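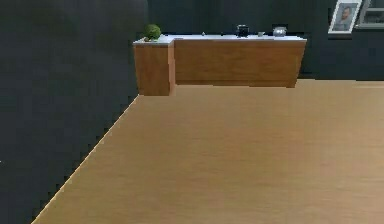
Simulated household navigation is a branch of robot software work in which a mobile agent, with no physical machine attached, is asked to find its way through a computer-rendered home. The agent receives a camera view at each step and must choose a movement, usually forward, left, right or stop. Typical tasks are to reach a named kind of object, to reach a point given by distance and heading, or to follow a written instruction. A kitchen goal shows how uneven the difficulty can be. A long counter with a white top is easy to pick out across an open wooden floor, but the things standing on it, such as a green plant, a dark pot and a silver one, may cover only a few pixels each, and a white cup on a white surface gives a detector very little to work with. The field has produced steady gains in published scores. How much those gains say about robots in real homes is disputed.

Methods

Most systems fall into one of two groups. Modular systems build a map as the agent moves, label it with the output of an object detector, and hand the result to a planner that picks the next place to go. End-to-end systems train a single network to turn camera views into movements directly. Mixed designs are common, and the line between the groups is less firm than the papers on either side tend to suggest.

Modular systems are easier to debug. When an agent walks past a cup, a developer can check whether the detector missed it, whether the map dropped it, or whether the planner never went close enough. End-to-end systems offer no such trail, and claims that they have "learned the layout of homes" usually rest on success rates alone.

The Pillolby toolkit

Pillolby is a planning and evaluation toolkit used with rendered indoor scenes. Its standard test, known as the Hotthorpe set, contains 1,000 episodes. Each one gives a starting position, a goal category and a limit on the number of steps. An episode counts as a success if the agent calls stop close enough to an object of the right category.

The baseline planner supplied with the toolkit, Kaushik, is modular. In the first reported run it succeeded in 629 episodes and failed in 373 of the remainder by the authors' own count - a pair of figures that adds up to more than the size of the set. The later explanation was that two episodes had been logged twice after a restart. The correction appeared in a release note, and the original table is still the one most often copied.
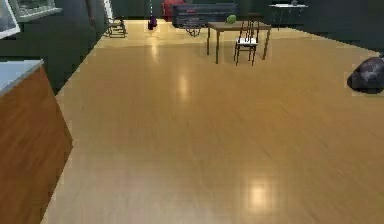

Of the failures, the largest share came from agents that ran out of steps while still exploring. A smaller group, 37 episodes, ended with the agent stopping in front of the wrong object. The toolkit's documentation treats these as perception errors. Critics have replied that some were labeling errors in the scenes themselves, and that a stool tagged as a table will punish a detector for being right. No full audit of the labels has been released.

Rendering and perception

Rendered views differ from camera footage in ways that matter to a detector. Edges may be jagged, distant objects may blur into the surface behind them, and shiny floors may carry bright patches that a depth estimator reads as holes or obstacles. Supporters of simulation argue that varying the lighting and textures during training makes a network sturdy enough to cope. The evidence is mixed. Variation of this kind helps with the changes it covers, and says little about the ones left out, such as a dirty lens or a door that someone has half closed.

Criticism

The most common complaint concerns movement. In many test setups the agent turns by an exact angle and advances by an exact distance, so the planner always knows where it is. Wheels slip on real floors, and a map built on perfect position can fall apart within a few rooms. Jerkesano, an add-on that injects position noise into Pillolby runs, was written to answer this. Its default noise level is mild, and results obtained with the setting turned up are seldom reported.

A second complaint is about the success measure. Stopping near an object is a long way from being able to use it. An agent may score full marks from the wrong side of a counter, facing a panel it could never reach over. Some groups now require the object to be in view at the moment of stopping, which lowers scores - a fact that makes older and newer results hard to compare.

See also

Object-goal navigation
Semantic mapping
Path planning
Sim-to-real transfer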